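4 Jan 2021

Spent the December break moving the site off the old Pavard box. The backup job had been failing since the last kernel update – rsync exits with code 23 and cron swallows the output.
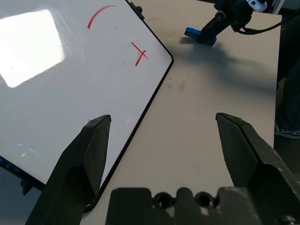
Mail now goes to a log I read. Retention is 4 weekly sets and 2 monthly, 85 GB in total.
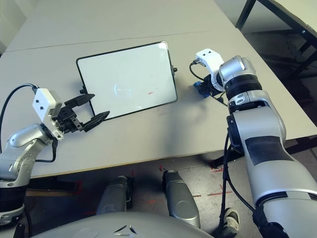

Tumelo Naidoo suggested hard links for unchanged files. That works on ext4, so I kept it.

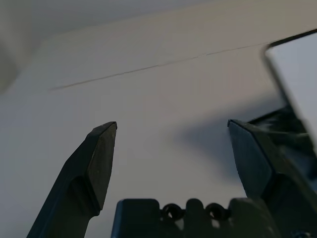 Restore test is next. DNS stays as it is until then.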